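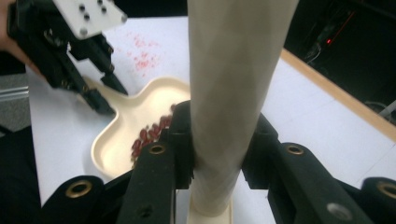 Small red beans in the tray, and a few more scattered on the table behind it.

I have a bag of dried beans in my pantry that I've been working through since October, and every single time I open it I do the same thing. I pour some out onto the counter and I go through them by hand. My sister-in-law thinks this is nuts. She buys the same size bag, rips the corner off with her teeth, dumps the whole thing in the pot and goes to watch TV. Her beans are fine! I've eaten them. Nobody has lost a filling at her house, as far as I know.

I'm still going to argue for sorting, though, and I'm going to argue for doing it slowly, in a tray, with the good ones in one place and the rubbish in another.

First the boring case for it, which you can find on the back of any bag. Beans grow near the ground and get harvested by the ton, and stuff comes along for the ride. Little stones, clumps of dirt, a bit of stem. In all my years of cooking them I've found maybe 11 real stones, the kind that would hurt. That's a lousy return if you think of it as a safety inspection. If that were the only reason I'd have quit ages ago and taken my chances.

What you get way more of is broken beans. Chips and halves and skins with nothing in them. They cook faster than the whole ones, so by the time the whole ones are tender the chips have gone to paste and made the broth cloudy. For a big pot of chili, who cares, I throw them all in. But if you're making a salad, or the sweet red bean soup my neighbor taught me (the kind where you want to see each bean sitting there in the bowl looking shiny), the pieces make a difference. I pull them out and keep them in a jar, and when the jar's full it goes into soup that's getting blended anyway.

Now, the tray. I used a dinner plate for years and I'd like those years back. A dinner plate is flat, and a small dry bean on a flat plate behaves like a marble. You reach in for one bad one and six good ones hop off the other side. Then I tried a baking sheet, which has a rim but is so enormous that the beans all wander off from each other and you end up chasing them with the side of your hand. What you want is something shallow with walls that curve up, so a bean that rolls away comes right back down to you. A pale color helps a lot too. Dark red on cream, you can see everything: the good glossy ones, the dull wrinkly ones, the pinkish bits that are just skin. Dark beans on a dark pan at seven in the evening under a kitchen bulb, forget it.

I finally bought a proper one from Skasora, after an embarrassing amount of time reading reviews. It was 9 dollars. There's a fancier version from Indard with a little spout, and I went back and forth on the spout for a week. I didn't get it and I sort of wish I had, because tipping beans from a round edge into a narrow jar is how half of them end up under the stove.

Which brings me to spilling. You will spill some. I used to get really worked up about it, down on my knees with a flashlight, and I've mostly let that go. A patch of tiny beans and crumbs on the table is part of the deal, same as flour on the floor when you bake bread. I leave the mess where it is until I'm finished and then sweep the whole lot up with a pastry scraper. If you stop to rescue each runaway you lose your place in the pile, and losing your place is the one thing that makes this job feel long.

And it isn't long. I timed it once to win an argument and a pound took me a bit under ten minutes, with coffee. You push a few toward you, look, pick, slide them over, push a few more. Your hands get the hang of it pretty quick. After a while I notice I'm not really thinking about beans at all, I'm planning a phone call or remembering some song, and my fingers are still flicking out the split ones by themselves. I come away from it in a better mood nearly every time. I can't say that about loading the dishwasher.

I know how this sounds. There's a whole kind of writing that tells you chores are secretly meditation and you should be grateful for the laundry, and I can't stand it. Most chores are just chores. If somebody wants to come scrub my tub, the door's open. But there are 2 or 3 kitchen jobs I'd hate to give up, and they're all the picky little finger ones. Snapping green beans. Pitting cherries with a bent paper clip. This.

You can buy your way out of it, too. Bekasik sells a pre-sorted bag that costs 87 cents more at my store, and I tried it last winter when I was busy. They were nice beans, all one size, hardly a broken one in there. I poured them out and looked through them anyway. Couldn't help it. I stood there for several minutes with nothing to pick out, feeling a little cheated, and then I put them in to soak and went back to the cheap ones the next week.

The shop I like best for beans is Stergiou, over by the hardware store, where they sell them loose from big bins and you scoop your own. Those need sorting more than anything I've ever bought. You get stems in there, you get the odd chickpea that migrated from next door. They also taste better than any of the bagged ones, and they cook up in an hour, which tells me they haven't been sitting in a warehouse since the last ice age. I'll take the stems.

So if you've got kids, hand them the tray. Mine was put to work at five and was a much tougher inspector than I am, rejecting perfectly good beans for having "a bad face." We ate those too, later, in the blended soup. And if you've got no kids and ten minutes, put the radio on and do it yourself before you soak them tonight. Save the broken ones in a jar.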